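Vuden Deck Builder Guide
Section 3: Setting Up Your First Ranked Deck

Before you start this section, finish the tutorial matches and claim the starter cards from your mailbox. Ranked play stays locked until both are done. If the Ranked button is still gray after that, close the game fully and open it again.
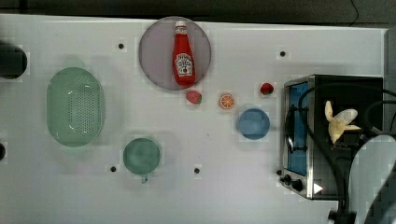
By Morenike Babalola
Updated in April for the Reston card set. Card notes by Traian Munteanu.

A ranked deck in Vuden holds 23 cards and one captain. The captain does not count toward the card limit. You can save up to 10 decks on one account, and decks are shared between the desktop and phone versions.

3.1 Create the deck

1. From the main menu, open Collection and select New Deck.
2. Pick a captain. New players should take Belport, who is unlocked from the start and has a simple power: draw one card when you end a turn with an empty hand.
3. Select Ranked in the format box at the top right. Casual is the default, and the game does not switch it for you.
4. Type a name for the deck and press Save.

Note: The format can't be changed after the first save. If you left it on Casual, copy the deck code, delete the deck, and paste the code into a new one.

3.2 Add the cards

1. Open the Cost filter and choose 1 and 2. Add 10 cards from this group. Two copies of the same card is the limit, and only one copy if the card has a gold border.
2. Clear the filter and add your mid-cost cards, 3 to 5. Take at least two that remove an enemy unit.
3. Fill the rest with anything that costs 6 or more. Three or four is plenty for Belport.
4. Check the cost chart under the deck list. The tallest bar should be at 2 or 3.

If you don't own a card in a list you are following, replace it with one of the same cost before you look at its effect. A deck that can play something every turn will win more games at low rank than one with better cards stuck in hand.

Caution: Auto-Fill replaces every card you have not locked. Press and hold a card to lock it first. There is no undo. 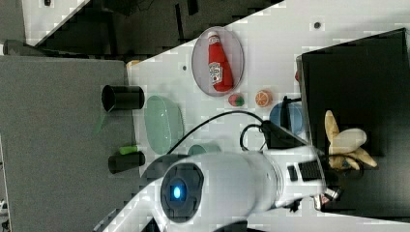

3.3 Import a deck by code

1. Copy the full code, including the dash in the middle.
2. Open Collection, then New Deck, then Paste Code.
3. Cards you are missing show up in red with their crafting price. Select Craft Missing to make them all, or select them one at a time.
4. Press Save.

Caution: Crafting is final. One gold-border card can use up most of a new account's dust, so read the total before you confirm. The full De Luca control list costs 2881 dust and is not a good first project.

Note: Codes made before the Reston set still work, but cards that have left Ranked are dropped without a message. Look at the card count after you import and fill any gaps by hand.

3.4 Test the deck

1. Select the deck and press Practice.
2. Choose the Steady opponent. The Easy one skips turns and won't show you much.
3. Play five matches and write down which cards were still in your hand at the end.
4. Swap out any card that was stuck in hand in three or more of them.

Practice matches don't change your rank or use up daily quests. They do count toward the captain level, and Belport's second portrait opens at level 13.

Continue to Section 4 for the opening hand and when to redraw.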